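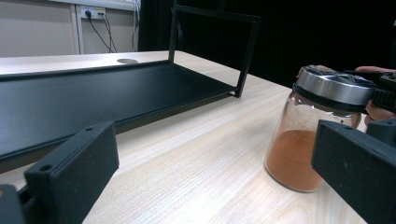 Shadi Tarawneh thinks a spice shelf should be judged with full jars on it or not judged at all, and told me so before I had my coat off. Fine. I still don't trust the tray lip. It is barely raised, and the Drunditz sheet calls it a "safety edge." Safety for whom? A jar with rounded shoulders and a rounded bottom won't care much about a lip that low.

Laying the shelf on its back is the quickest way to look at the uprights. Thin square bars, black, open rectangle at the end.

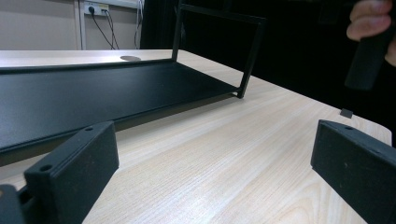 The sheet also claims 800 g per tier, with no word on where the weight sits. Gilles says 200 g jars are what people keep by the stove, so that's what I'd test — four to a tier, pushed to one side, because kitchens are not tidy. I want that in before anyone signs off on the Hotell order.

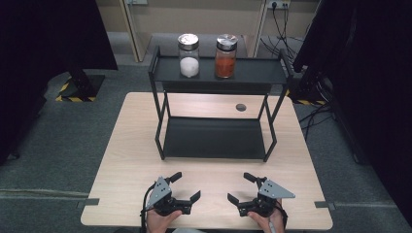 Bench notebook, kitchen fittings. Entered by Colette Mallet, 27 December 2025

Two jars on the upper tier, toward the back, metal lids on. Lower tier left bare. It looks good, and I'm told that settles it. It doesn't. Getting a jar out from under the top tray is the part people will complain about, and we have no numbers for it. Ask Sylvain for the clearance figure again. Repeat in February with oily hands.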